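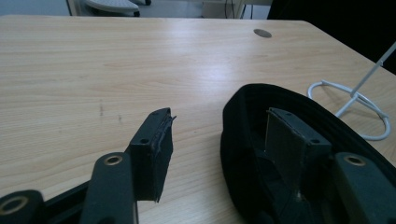 By Liviu Roman
Last updated July 2026

Desk grommet

A desk grommet is a ring or sleeve fitted into a hole in a work surface so that cables can pass through it. It lines the cut edge of the hole, which protects both the cable and the desktop. Most are round, and many come with a cap that closes the opening when it is not in use. They are also called cable grommets or wire grommets.

Origin of the term

The word comes from sailing, where a grommet was a ring of rope used to hold a sail to its stay. It later came to mean the metal eyelet in a sail or tarp, and then almost any ring that lines a hole. Furniture makers took it up when telephones, lamps and office machines became common on desks.

Types

The simplest type is an open sleeve with a thin lip that rests on the desktop. A capped grommet has two parts, a liner and a lid with a notch for the cables. In some models the lid turns inside the liner to make the notch larger or smaller. Brush grommets have rows of short bristles that close around the cables and keep out dust. Flush grommets sit level with the surface, so paper and keyboards slide over them, but they need a shallow step cut around the hole.

Powered grommets hold outlets or charging ports and need a larger opening. The Plater catalog lists them apart from plain grommets, while Ackermann groups both under desk fittings.

Materials

Plastic is the most common material, usually in black, gray, white or beige. Zinc and aluminum are used on more costly desks, and rubber is found where a tight fit matters more than looks. Wooden liners exist – Drekska sells one in beech – but they can split if the hole is slightly too small.

Placement and fitting

Grommets are normally placed near the back edge of a desk, either in the center or toward one corner. Installers check the underside first for drawers, rails and crossbars. The hole is cut with a hole saw, and the liner is pressed in by hand or held with small screws. Wakidero makes round liners for desktops up to 40 mm thick.

See also

Cable tray
Eyelet
Hole saw
Standing desk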